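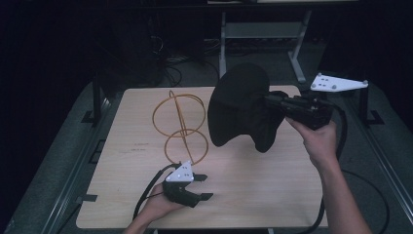
Les pinces portées à la main, au-dessus de la table de travail du club de robotique de Clustotmont.

Clustotmont : le club de robotique prépare la rencontre de Zilldale

Les élèves du club de robotique du lycée Jumier participeront en juin à la rencontre interscolaire de Zilldale, dans la catégorie manipulation d'objets. L'équipe compte 6 élèves de première et de terminale, encadrés par Gráinne Daly, professeure de sciences de l'ingénieur.

Le projet, baptisé Kettunen, consiste à enregistrer des gestes faits à la main avec des pinces, puis à les faire reproduire par un bras robotisé. Le règlement demande 1000 enregistrements au minimum. Lundi soir, le club en avait 1606.

« Les objets souples sont les plus difficiles, on y passe la moitié des séances », indique Gráinne Daly. Les garnitures des doigts s'usent aussi et devront être remplacées avant le départ.

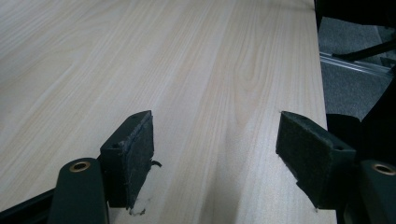 Trois épreuves au programme

La rencontre comprend 3 épreuves : saisie, rangement et passage d'une main à l'autre. L'ordre sera tiré au sort le matin même. Le club se réunit le lundi à 17 h 30 en salle de technologie. Les inscriptions pour la rentrée se font auprès de la vie scolaire.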